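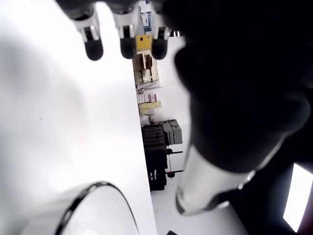

Reading a Town Through Its Bread
Course handout 4: Ovens, fuel and the working night
Instructor: Darnell Abernathy
April 2020

Welcome back, everyone. I know we are all reading this on screens at home now and I miss the big table, but I have to say this is my favorite unit of the whole course, and it travels pretty well as a handout. Last time we stopped at the mill door with the flour in its sacks. This week we follow it to the oven.

Before you go on, please have the Brultbridge packet open (the ledger pages, the two street plans and the letter from the baker's widow). I refer to all of them below. If your scans of the ledger are too faint to read, write to me and I'll send the darker set.

1. Why start with the oven?

Most histories of bread start with grain, and for good reason. Grain leaves records. It gets taxed, shipped, stored, stolen and argued over. Ovens are quieter, but they tell you wonderful things about how people lived next to each other. An oven is expensive to build and expensive to heat. It wants to be used often, and once it is hot it wants to be filled. That one fact shapes a lot of what follows: who bakes at home and who doesn't, what time the street wakes up, how big a loaf is, which day you eat stew.

Think about heating a brick oven for a single family. You burn a great armful of wood, you wait for the bricks to soak up the heat, you rake out the coals, and then you bake six loaves and let all the rest of that heat drift away into the yard. In a place with plenty of wood, people did just that. In a place where wood had to be bought, they shared.

2. Three ways to share an oven

The village oven. One building, heated on set days, with each household bringing its own shaped dough. In Gazi, our upland village, the oven was fired twice a week and the order of baking was drawn by lot. Going first meant the fiercest heat and the risk of a burned crust. Going last meant a pale loaf. The lots were redrawn every December, and the packet has a lovely complaint from a man who claimed he had drawn last place three years running and wanted the bag inspected!

The lord's or landlord's oven. Same building, more or less, but you must use it and you must pay. Payment was often taken in dough. Look at how much bad feeling gathers around these ovens in the records. People hid small ovens in sheds and under stairs, and the fines for this are one of our best sources for how common home baking really was.

The baker's oven. Here the baker owns the heat and sells the bread. But (and students often miss this) many bakers also rented out the heat. You could bring your own dough, or your pie, or a pot of beans, and pay a small coin to have it cooked after the morning bake. The Brultbridge ledger is full of these little payments. Keep an eye on the right-hand column.

3. Reading the ledger

The ledger covers 20 weeks of one bakery's business. It has 144 named customers, and the names alone would keep us busy for a month. The baker writes fast and spells however he likes. A few things to help you:

"Qtn" is a quartern loaf, the big one, a bit over four pounds.
"H.q." is half of that.
"Bk" alone means baking only. The customer brought the food and paid for the heat.
A long dash means the line above is repeated.
A small cross next to a name seems to mean the account was settled. I say "seems" because two of the crossed names show up later still owing money, and I haven't found an explanation I like. If you do, tell me!

Now look at the "Bk" entries by day. They pile up at the end of the week. On ordinary days there are only a few, and then there is a rush. This is the big weekly dinner, cooked in the baker's oven while the family is elsewhere. You are seeing a whole town's meal plan in a column of tiny coins. I get a thrill from this page every time I teach it.
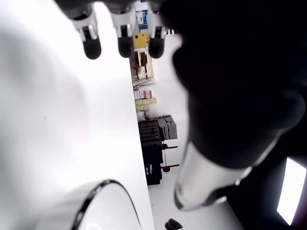 Notice too that the customers who pay for baking are often not the ones who buy bread. There are 93 names that appear for "Bk" at least once, and plenty of those never buy a loaf from him. So where does their bread come from? One answer is that they bought it from a cheaper shop near the river. Another is that they made their own dough and brought it in with the rest, and he wrote down the whole lot as one charge. The widow's letter leans toward the second answer. She writes that on baking days the shop floor was "so thick with other people's basins that I could not set a foot down." Basins suggest dough to me, or puddings. What do they suggest to you?

4. The working night

Bread for breakfast means work at night, and here the oven sets the clock again. A typical night in a town bakery ran like this.

Late evening: the sponge is set. This is a loose mix of flour, water and yeast, left to rise in a long trough with a lid. Someone sleeps on the lid, or near it. (Yes, on it. It was warm.)

After midnight: the rest of the flour goes in and the dough is made. In most small shops this was done by hand, and it was brutal work. A full trough of dough is heavy, it fights you, and the air is full of flour.

Before dawn: dough is weighed, shaped and set to rise again while the oven is fired. The bricks are ready when a pinch of flour thrown on the floor browns at the right speed. Each baker had his own count for this.

Dawn: coals out, floor swabbed with a wet cloth on a pole, bread in. The big loaves go at the back and the small ones near the door so they can come out first.

Morning: delivery, often by the same tired boy who had been up all night.

Then the leftover heat goes to the neighbors' dinners. Nothing about this schedule is kind to the person living it. The bakers of Cakport tried to shift the first batch two hours later, and the packet includes the reply from the town's innkeepers, who were furious. They wanted rolls on the table before the early boat. Read both letters side by side and ask who has the stronger hand, and why the bakers gave up so quickly.

5. When the fuel changes

Coal changed the shape of the oven. Wood burns right on the baking floor, and you can sweep out clean ash. Coal smoke spoils bread, so the fire had to move into its own box at the side, with the heat pulled across the bricks by a flue. That means a new oven, and a new oven costs money. Compare the two Brultbridge street plans, and find the bakeries on each. There are fewer on the second plan and they sit closer to the canal, where the coal came in. 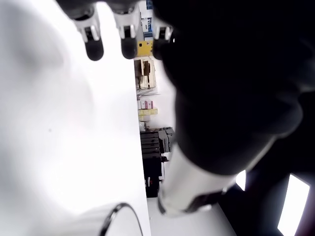

The other big change is that a side fire can be kept going. With a wood oven you heat, bake, and heat again. With a furnace you can bake batch after batch, and the shop that does so can sell more bread from the same floor space. Small bakers who kept their wood ovens tended to hang on by selling heat to the neighbors, the "Bk" trade again, until home ranges became common and the neighbors stopped coming.

I want to be careful here. It's tempting to tell this as a sad story, with the friendly old oven pushed out by the coal furnace. But a kitchen range of your own meant you could cook when you pleased and keep your dinner warm, and you didn't have to carry a hot dish home through the rain. Arar, who wrote the short town memoir at the back of the packet, remembers her mother's first range with pure joy. Please read those pages slowly. The bit about the apple cake is worth the whole packet.

6. For next week

Read: the memoir, the Cakport letters, and ledger pages 1 through 8.

Write: 2 pages on one customer in the ledger. Choose a name that appears at least five times. Tell me what they bought, what they had baked, and what you can reasonably guess about their household. Mark your guesses as guesses. I would much sooner read a small guess with good support than a big one floating in the air.

Optional, and fun: bake something in the falling heat of your oven. Get it good and hot, turn it off, put in a covered pot of beans with plenty of water, and check it every half hour with a thermometer. Make sure they get a proper boil on the stove first, and finish them there if they need it. Write down the oven temperature each time. We'll put everyone's numbers on one chart and see how our thin metal ovens do against a ton of brick.

Short papers go to the course folder by Friday noon. Bean numbers can come in any time before we meet.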